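Cuaderno de taller, célula de dos brazos
16 de julio de 2026

Objetivo del día: dejar por escrito las normas de uso de la mesa antes de que empiece la tanda de Bresura. Hasta ahora cada turno lo hacía a su manera y luego las repeticiones no se podían comparar. La hoja vieja, la de diciembre, queda anulada salvo el apartado de eléctrica.

Empiezo por la cuadrícula. La cinta azul sirve para colocar objetos por celda, no para medir. Quien necesite una cota que la tome desde la placa base del robot, con regla, y la anote. Las tiras no son del todo paralelas y no merece la pena rehacerlas mientras todos usemos el mismo criterio: un objeto pertenece a la celda donde está la mayor parte de su base, y si pisa una línea se escribe "a caballo" y el nombre de las dos celdas.

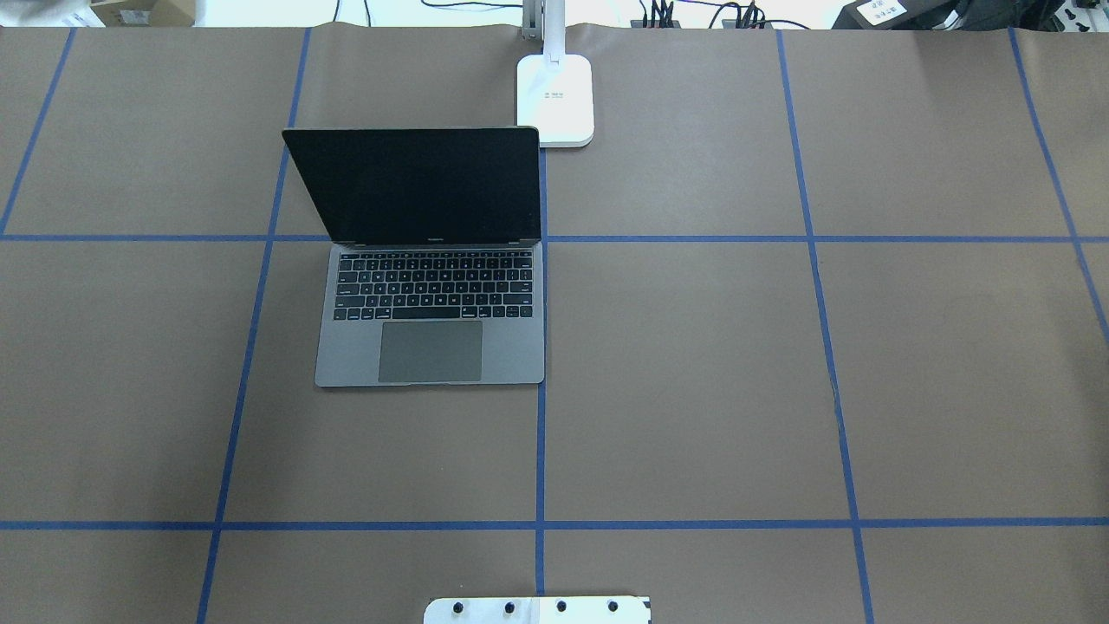

Lo mismo vale para la iluminación. La lámpara de mesa se deja fija durante toda la tanda; si alguien la mueve, tanda nueva y línea nueva en el registro. En la serie anterior tuvimos que apartar 99 episodios por un cambio de luz sin anotar, de un total de 2.466. No es mucho, pero costó una mañana encontrarlos.

Normas para trabajar con el brazo sobre la mesa:

1. Consolas de programación en la mesa auxiliar, con la parada de emergencia a la vista y sin nada encima. Los cables no cruzan el paso.

2. Velocidad reducida siempre que haya alguien sentado junto a la mesa, aunque esté de espaldas y con otra tarea. Para velocidad normal, zona despejada y aviso en voz alta.

3. Aproximación vertical a objetos con pantalla o teclado. Primero parada por encima, comprobar la altura y después bajar. El límite de fuerza es el del perfil Drundilum; no se toca sin apuntarlo.
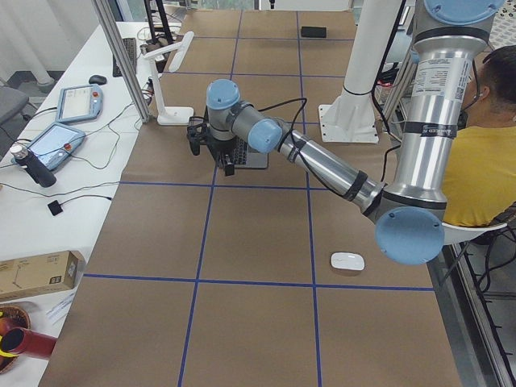
4. Objetos de prueba: solo los de la lista. Portátil y ratón entran en la lista de esta tanda. Lo que sea personal se queda fuera del papel marrón.

5. Antes de cada episodio, posición inicial de los dos brazos y captura de la cámara fija. Si en la captura no se distingue en qué celda está cada objeto, se repite.

6. Al cambiar de turno se lee el registro entero de la tanda. La plantilla Schumacher tiene una casilla para esto y casi siempre aparece en blanco.

Duda pendiente: la hoja de Amard pide anotar la orientación del ratón en grados. Yo pondría solo "hacia el robot", "de lado" o "hacia fuera". A ojo no vamos a acertar los grados y prefiero un dato tosco que sea cierto. Lo dejo así hasta que alguien se oponga.
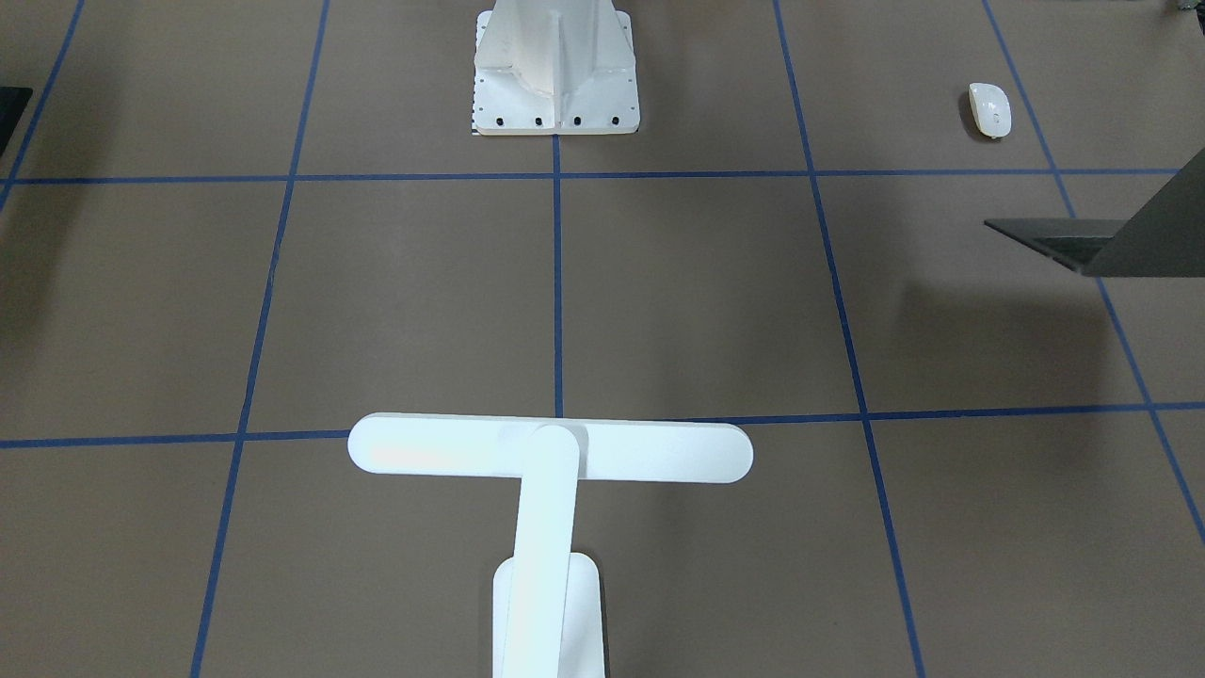
Vista de cámara fija: base del pedestal, ratón y portátil a la derecha.

Revisión de la cinta. Se hace desde la cámara de muñeca, antes de colocar objetos, pasando por los cruces. Se anota cualquier arruga o borde irregular con la celda más próxima. Una arruga pequeña se admite. Si la cinta llega a engancharse con los dedos de la pinza, se para y se cambia el tramo completo, sin parches encima. Conviene mirar también las sombras: si una tapa el cruce, se cambia la posición de la muñeca, no la lámpara.

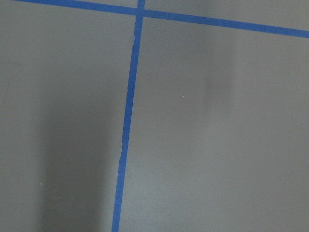 Equipo de Manipulación y Seguridad de Célula · Cuaderno compartido

Apuntes sueltos para el próximo turno:

El episodio 477 de la serie anterior lleva mal puesta la celda. Corregir en el registro y dejar la anotación vieja tachada, legible.

Falta decidir quién guarda las copias de las capturas iniciales. De momento, en la carpeta de la tanda, con el mismo nombre que el episodio.

Cambio de rollo de cinta: apuntar color y ancho. El último se cambió sin avisar y hubo que ajustar el umbral del detector.

Pendiente imprimir estas normas y ponerlas junto a las consolas.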